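Wiebke Sauerland presst seit 23 Jahren Saft, und wenn man sie fragt, wie das anfing, holt sie weit aus. »Bei meiner Großmutter in Zullow gab es im Oktober kein anderes Thema«, erzählt sie. »Da standen die Äpfel bis in den Flur, und wir Kinder durften erst spielen, wenn der letzte Korb gewaschen war!«

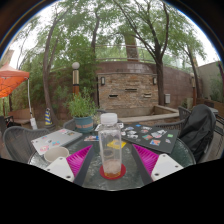 *Ein Rest in der Flasche, auf dem runden roten Untersetzer.*

Heute kommen die Leute mit dem eigenen Obst zu ihr nach Pornov, manche mit einem ganzen Anhänger, manche mit einer Tüte vom Straßenrand. 119 Kunden waren es in dieser Saison. Abweisen mag sie keinen, auch wenn es abends spät wird. »Ach, wissen Sie, an so einem Baum hängt ja meistens eine Geschichte, und die will dann auch erzählt werden.«
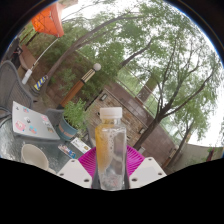 ## »Trüb muss er sein«

Beim Filtern versteht sie keinen Spaß. Klarer Saft schmecke ihr zu brav, sagt sie, und lacht dabei so herzlich, dass man ihr sofort recht gibt. Farzad Esfahani, der seit sieben Jahren mit ihr an der Presse steht, sieht das etwas milder: »Meine Mutter mochte ihn klar, mit Minze und viel Eis. Das sage ich hier aber nur leise.«

Gestritten wird trotzdem selten, höchstens um die Quitten, die Esfahani gern dazugibt und die Sauerland »eine Zumutung für jedes Messer« nennt.
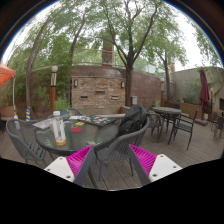

*Der runde Glastisch auf der Holzterrasse.*

Im nächsten Jahr sollen 200 junge Bäume auf die Wiese hinter dem Dorf, lauter alte Sorten. Bis die ordentlich tragen, vergeht natürlich Zeit. »Dann bin ich eben eine alte Frau mit sehr vielen Äpfeln«, sagt Wiebke Sauerland und fragt, ob wir noch Kuchen möchten.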